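Wirwood library to keep evening opening until January

October 7, 2011

Wirwood library will stay open until 8pm on two evenings a week until at least January, after the town council dropped a plan to close the building at teatime.

The decision follows a survey in which 295 people took part. Of those, 166 said they used the library mainly after work or school, and 97 said they would stop coming if the late opening went.

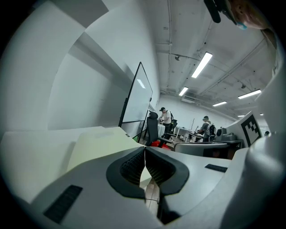

Councillor Beverley Ellwood told the meeting that the saving had been smaller than first thought - roughly half the sum given in the spring - and that heating for the reading room would be paid for out of the existing budget. Saturday hours are not affected.

The homework club and the Remasow Road reading group will keep their present times. The mobile library stop at Jimach Close will move to the car park behind the chemist while the road is dug up.

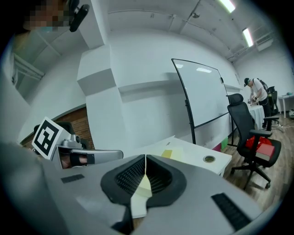

Oduor Makori said the evenings were the only time he could get in to use the newspapers, and asked why the council had not put the question to borrowers before drawing up the plan. Rekha Lodhi wanted the hours fixed for a full year.

The council will look at the matter again in the new year. Copies of the survey results are held at the front desk.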